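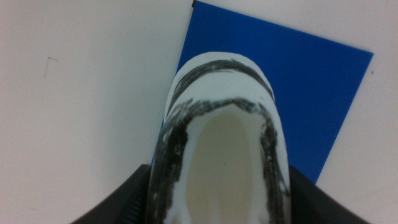 Black marker on white, with the blue sheet underneath.

Decorating a plain white piece with marker pen

I have been drawing on things with felt-tips since I was small enough to be told off for it, and I still find it one of the nicest ways to spend an hour at the table. You need very little, you can stop whenever the kettle boils, and a bit of wobble in the lines does no harm at all.

What you'll need

A plain white object with a rounded end
A black marker, and a second one if the first is getting tired
A pencil
A coloured sheet to work on
Scrap paper
A soft cloth

Getting the table ready

Clear yourself more room than you think you need, and put the sheet down flat. I like a strong blue on my white table – white on white is hard on the eyes, and with a bright colour behind it you can see the edge of your piece properly. Mine usually ends up at an angle, which suits my drawing arm. Wipe the piece with the cloth and let it dry while you try the marker out on the scrap paper.

Drawing the bands

Start at the rounded end. Pencil a light arc that follows the curve, set a little way in from the edge, and go over it with the marker in short strokes. Leave a strip of clean white below it. My friend Aliki Stergiou always wants to fill this strip in, and I always have to talk her out of it, as it's the white that makes the stripe!

Below the strip, draw a big U shape that runs down both long sides. Do one side, leave it for 5 minutes, then do the other, or you will put your hand in it (I have, more than once). Keep the middle free of marker, especially if yours has a beige oval there. The black looks lovely round a softer colour.

If it comes out streaky

You can stop there and enjoy it as it is. I rather like seeing the white peep through the gaps. If you want a darker line, wait until the first layer has dried and go over it once more, gently, in the same direction. One side may well come out thicker than the other, and you can build up the thin one a little at a time.

Leave the finished piece overnight before you handle it much, and put the cap back on your marker.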